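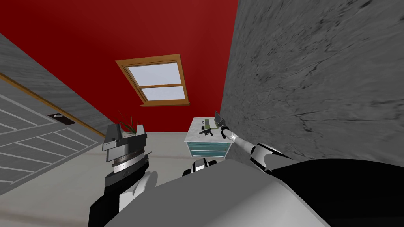
The Open Day at Sostham

The bus from Benton was late, so I came to the open day when the first group was already inside. A woman at the desk gave me a paper badge with the number 112 and told me to hurry.

We were 15 people in a dark hall with one large screen. The robot was called Inga. Her body was not in the building yet, the guide explained. For now she lived only in the computer, in a bedroom which the people of Cernel had drawn for her. It had a red ceiling and a window in it, and behind the glass there was a pale sky.

"Today she will tidy the nightstand," said the guide. "This is attempt 1019."

My father worked all his life in a hotel. He made beds and wiped nightstands, and in the evening he did not want to talk about it. I thought of him when the white arm went out over the floor, very slowly, to the thin dark thing standing on the corner. The gripper came close to it and waited.

"Why does she wait?" asked a boy in front of me.

"She is deciding," said the guide.

"What is she deciding?"

The guide looked at his papers. He did not find it there.

I looked at the plant behind her other arm, only some green tips against the red. I wanted to know who had put it there, and if it was for her or for us. My father also kept a plant, in the room where the hotel let him sleep.

At 3 o'clock the lights came on and they offered us coffee. The others went to the tables. I stayed on my chair with my coat on my knees, and the boy stayed too, and we watched the screen.

"Come on, Inga," he said quietly.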